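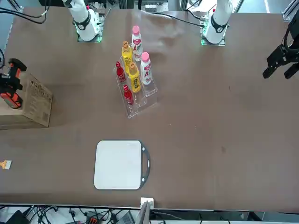 4. Fixing the Stivholm shelf to the wall

This section replaces the four-panel leaflet that comes in the box. The leaflet shows a smiling figure with a screwdriver and a finished shelf, and not much in between. Keep it if you like, for the parts drawing on the back.

4.1 Before you believe the box

The box says the shelf carries 70 kg. It doesn't say on what wall, with what screws, or for how long. Treat the figure as a claim about the board and brackets and nothing else. The wall decides the rest, and the maker has never seen your wall.

The box also says "all fixings included". There are screws, and there are grey plastic plugs. The plugs are passable in sound brick. In plasterboard they turn round and round until the hole is the size of a coin. Put them in the drawer with the others.

You will need:
Drill with a 5 mm masonry bit (solid walls)
Spirit level, the longer the better
Pencil and tape measure
Pipe and cable detector
Fixings suited to your wall
Screwdriver, hand type
A second person for steps 6 and 7

4.2 Finding out what the wall is made of

1. Knock on the wall with your knuckles in several places. A dull sound suggests brick or block. A hollow one suggests plasterboard, or plaster that has come away from whatever is behind it. Knocking is a hint and should be treated as one.

2. Drill one test hole where the bracket will cover it. Look at the dust. Red or orange is brick, grey is block or concrete, and fine white powder followed by a sudden drop into nothing is plasterboard.

3. If the dust starts white and then changes colour, you have gone through plaster. Note how deep it was. The plaster adds nothing to the strength of the fixing, so the screw has to be long enough to pass it and still get a proper grip.

Caution: Do not drill directly above, below or level with a socket or switch, whatever the detector tells you. Detectors miss things. They also find things that aren't there, and after the third false alarm people stop listening. 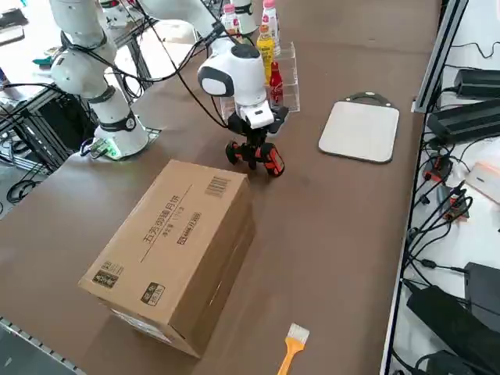
Can I use the hammer setting on plasterboard?
Leave it off. Hammer action breaks up the back of the board, and you won't see the damage until the fixing pulls through.

4.3 Marking out

4. Hold one bracket at the height you want and mark the top hole only. The leaflet tells you to mark all the holes at once, for both brackets, with the board balanced on top. Danilo Agbayani followed it to the letter when we put up the first pair in the back office, and that shelf still slopes towards the window.

5. Measure across to the second bracket. The brackets must sit under the ready-drilled holes in the board, so measure the board you have and ignore the printed spacing. The two boards we bought in March differed from the leaflet, and from each other.

Note: Leave at least 300 mm clear above the shelf. The leaflet allows less, which is fine if you only own short books.

4.4 Drilling and fixing

6. Wrap a bit of tape round the drill bit to mark the depth. Drill the top hole for the first bracket, clear the dust, push in the plug and put the screw in loosely. Have the second person hold the bracket upright while you mark the lower hole.

7. Swing the bracket aside, drill the lower hole and fix the bracket fully. Lay the level from the first bracket to the mark for the second before you drill again. If the mark is out, move it now. Filling a hole next to another hole is a miserable job.

8. Tighten the last few turns by hand. A driver on a high setting will strip the soft screws in the kit, and they strip early.

9. Rest the board on the brackets and fix it from underneath with the short screws. Check that the points don't come through the top. They shouldn't, but the bag sometimes contains the wrong ones. 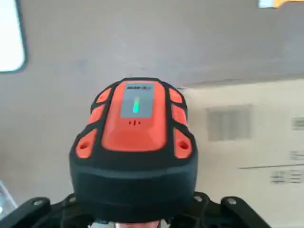
Fig. 3. Orange and black handheld device, green indicator lit.

4.5 Testing

10. Press down on the front edge with both hands, above each bracket in turn. Any movement at the wall means the fixing has failed, even if it seems to settle afterwards.

11. Load the shelf a little at a time, heaviest things nearest the wall. Leave it overnight half loaded, then look for a gap behind the top of each bracket.

The Bekon wall anchors sold alongside the shelf are said to need no test. We tested them anyway. They held in sound board and pulled out of board that had once been damp, much as any other anchor would. The packet is nicely printed.

4.6 If something is wrong

Shelf tips forward: the top screws are carrying everything and are too short. Take it down.

Plug spins in the hole: do not pack it out with matchsticks. Fill the hole, let it harden and start again a little to one side.

Bracket won't sit flat: the wall is uneven, as most are. Use a thin washer behind the low side. Overtightening bends the bracket.

Screw missing: the kit should hold 26 screws of both lengths together. Count them before you start, as the shop is less helpful once the shelf is up.

Section checked by Leonora Calimlim, 4/5/19. Wall cupboards are covered in section 5.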